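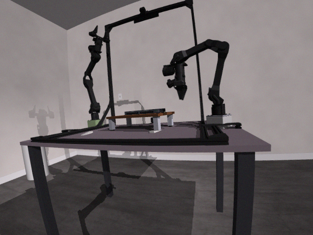 *The two-arm cell in simulation, with the wooden platform in the middle and the gantry over it.*

**Two-arm bench: model first, then metal**

The two-arm bench project now has a full simulated layout, and members can load it on the workshop computer next to the lathe room door. The project folder is called Flomska. Open the newest scene file in it and leave the older ones alone, as two of them still have the arms on the wrong side of the rail.

The layout has both arms at the back of the table, one at each end, with a black extrusion border on the tabletop and an overhead gantry spanning the work area. The left arm is on the green base block and the right arm is on the gray one. Please keep those colors in the model. The control script lists the arms as "green" and "gray", and we had an evening of confusion in April when both blocks were the same shade.

In the picture the left arm is standing nearly straight up and the right arm is curved over with its gripper hanging above the platform. The left arm's pose is our parking pose. It takes up very little room on the table, but it does put the arm close to the left gantry post, and that is the main thing we are still working on. The simulator lets parts pass near each other without complaint if the collision margin is set too low, so a pose that looks fine on screen may not be fine on the bench. For now the margin in the scene file is 7 mm. Don't lower it to get a motion to run. Move the post or change the path.

The platform is a flat board on four white legs. We tried the simulation with the work sitting straight on the tabletop and the right arm had to fold itself up badly to reach down. Raising the work fixed most of that. The real board will be cut from the shelf lumber in the rack by the back door, and the legs will be printed. Each leg takes a long time, so we will run them one at a time overnight and not tie up both printers.

**Parts**

The extrusion for the border and the gantry came from Vallier. The gantry crossbar is 900 mm and the posts are 754 mm. The cut ends need to be deburred before anyone assembles them - there is a file and a pair of gloves in the box. Corner brackets are in the same box, in a freezer bag. We are short on T-nuts, and anyone with spare ones that fit a standard 20 mm slot is welcome to drop them in the red bin.

The arms are kits and were put together over the winter. Both run, but the gray-base one has some play in the second joint. It shows up as a small droop when the arm reaches out over the middle of the table, exactly where we need it to be accurate. We will take that joint apart before the arm gets mounted. The simulated arm has no droop at all, so any position copied over from the model should be checked at low speed first.

Cabling is not planned yet. The wires will probably go down the back of each gantry post, with enough slack at the base for a full turn. Suggestions are welcome on the project page.

**What the bench is for**

The first job is a plain one: pick up a long, low tray from the platform, lift it, and set it down again turned 90 degrees. The black object under the right gripper in the model is the stand-in for that tray. Once one arm can do this reliably, we will try it with both arms holding the tray. After that the bench will be open for other people's projects, with the usual sign-up sheet.

The second job is still under discussion. Some people want sorting, others want the bench to load and unload the small engraver. The engraver would need a lower table, so sorting is more likely.

**Next build night**

Wed 26 May, in the Mazandarani room. We will square up the border, bolt it to the table and stand the gantry posts. Bring a set of metric hex keys if you have one, as the shop set is missing the 4 mm. No experience is needed for the frame work. Anyone who would like to help with the arm joint should have done the Skamerard safety session first.

The arms stay unplugged until the gantry is bolted down at both ends.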